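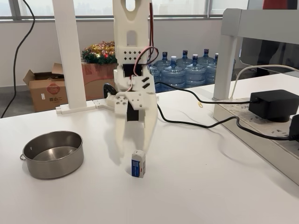 Small Items on a Shared Worktop: A Study of Putting Away
Haoran Li
Project report, Home and Workplace Studies, July 2026

1. Background

The worktop in a shared room fills up with small things. Large objects such as pots and trays usually have a place, and people return them to it. Small boxes do not. They are put down next to whatever was being used at the time and stay there until someone needs the space. My project looked at what happens to these items over a working term and whether a simple container on the table changes it.

The idea came from my placement at Collet, a small firm in Wikville that fits out kitchens and workrooms for rented buildings. The staff there said that tenants often asked for more drawers, but that the drawers already fitted were half empty when they went back to inspect. I wanted to find out if the drawers were in the wrong place, or if people would not use a drawer at all for something they expected to pick up again soon.

2. Questions

The project had two questions. First, how long does a small item stay on a worktop after it has been put down? Second, does an open pot kept on the worktop get small items off the surface sooner than a closed drawer under it?

3. Method

I used two rooms in the Ullov building. Both have white worktops, and both are used by students from several courses. In Room A, users were asked to put small items in the drawer at the end of the worktop. In Room B, they were asked to put them in a round stainless-steel pot without a lid, which stood on the worktop itself.

A small item was anything that could be closed inside one hand. In practice this meant small boxes, batteries, tape, rubbers, keys and packets of screws. Pens were left out because people carry them in and out all day and I could not follow them.

I visited each room in the morning and late afternoon and wrote down what was on the surface. Each item was given a line in a notebook with the time it was first seen and the time it was gone. I made 86 visits to Room A and 70 to Room B. The difference is due to Room B being booked for assessments, when I was not allowed in. Altogether I recorded 164 items.

I chose a steel pot after trying a plastic tub from Clisen. The tub was light and slid along the worktop when someone dropped an item in with any force. The pot stayed where it was. It also had straight walls, so small boxes could stand upright against the side and be seen from above.

4. Results

In Room A most items were still on the surface at the next visit. The drawer was used, but mainly at the end of the day, when one person would clear everything into it together. Several items went in and were not taken out again during the project. When I asked, two users did not know the drawer was there, although there was a label on the front.

In Room B items left the surface sooner, and most had gone by the next visit. People dropped things in while standing at the worktop and did not need to move away from what they were doing. They also took things out again more often.

The pot had its own problems. Screws fell to the bottom under larger items and people tipped the whole pot out to find them, which left the surface worse than before. This happened mostly in the last two weeks, when the pot was fuller. It was also borrowed once and came back a day later with a tea towel in it. I have left that day out of the results.

Noise was mentioned by three users. A metal pot is loud when a box is dropped into it. One of them began laying a folded paper towel in the bottom, and I left it there as it did not affect the counting.

5. Discussion

The open pot worked better than the drawer for items that would be needed again on the same day. For items that would not be needed for a week or more, the drawer was the better place, as they took up room in the pot and buried other things. A room would probably need both, with someone moving the older items from one to the other.

The two rooms were not a perfect match. Room B has fewer regular users, and they may be tidier people. I should have swapped the pot and the drawer halfway through, but the bookings made this difficult.

6. Further work

I would like to try two shallower pots in place of one deep one, with one kept for screws and other loose parts. The position should also be tested. In this project the pot stood near the left end of the worktop, and users working at the right end used it less. The notebook tables are in Appendix 1, and the floor plans of both rooms are in Appendix 2.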